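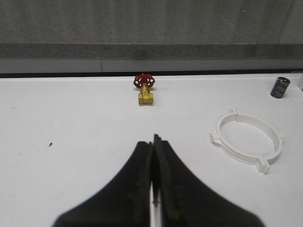 Brass gate valve with red handwheel, on the table.

Ticket: Candidate filings missing from the Nukville public lookup
Status: Resolved, one item left open
Priority: High
Opened by: Veronika Frei, county elections office
Assigned to: Kilian Oberholzer, Jostelell support

Veronika Frei, 8:40 a.m.
The public lookup page is not showing campaign finance reports for 39 candidates in the October filing period. All of them filed on time and I can see every report in the staff view. A reporter from the local paper called to ask why the council race in District 6 looks empty. I need this fixed before the noon deadline for the printed voter guide.

Kilian Oberholzer, 8:55 a.m.
Confirmed. The staff view and the public page read from different copies of the data. The public copy is refreshed overnight. Checking the job log now.

Kilian Oberholzer, 9:20 a.m.
The overnight job started on time and stopped partway through. The last good record is a filing from the Ebihara campaign. The next one has a donor entry with no street address, and the import treats that field as required. Everything after that record was skipped. The job still reported success, so no alert went out.

Veronika Frei, 9:31 a.m.
The donor asked for the address to be withheld and we approved it. We are allowed to do that under the county rules. Please do not put a placeholder in the field — it would show up on the public page as if it were real.

Kilian Oberholzer, 9:48 a.m.
Understood. I changed the import so a blank address is accepted when the withheld box is checked. Ran it on the test site first. Almost 3000 donor records loaded and the withheld entry shows as "Address withheld by request."

Kilian Oberholzer, 10:25 a.m.
Ran the job on the live site. All of the missing candidates are back. Please check a few from your side and clear your browser cache first.

Veronika Frei, 10:52 a.m.
District 6 looks right. The Lustska committee report still shows the old version, without the amendment they sent in last week.

Kilian Oberholzer, 11:05 a.m.
The amendment is marked as pending review in the staff view. It needs a reviewer to approve it before it can go public.

Veronika Frei, 11:14 a.m.
Found it and approved it. It came up on the public page after a refresh. Voter guide pages sent to the printer.

Kilian Oberholzer, 11:30 a.m.
Marking as resolved. Still open: the job should send an alert when it skips records. Moved to a separate ticket, priority 2.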